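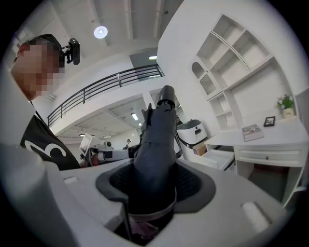
1 min read · 21 replies

Two-level units, white walls: worth it?

fitofan_jo
So we've been looking at places and I've fallen for the bright white two-level kind. Moncrieff Street has one for $2671 a month, 700 square feet. My sister thinks I'm nuts (she cleans houses, so she'd know). Anyone living with all that white?

Saranya Bangera
Love mine! Moved in July and even gray mornings feel sunny. I do keep a magic eraser in every room though, lol.

dustbunny400
Gotta disagree. Two years in a white loft in Stornovness and I was wiping scuffs every single weekend. Go cream. Also the heat all goes upstairs.

Saranya Bangera
@dustbunny400 what paint did you have? Flat is awful for scuffs, satin wipes right off.

dustbunny400
Flat, landlord's choice. Ok fair. Still wouldn't do it again, my power bill was $400 one month!!

fitofan_jo
Yikes. Asking about the paint AND the bills then. Viewing is 12th August, will report back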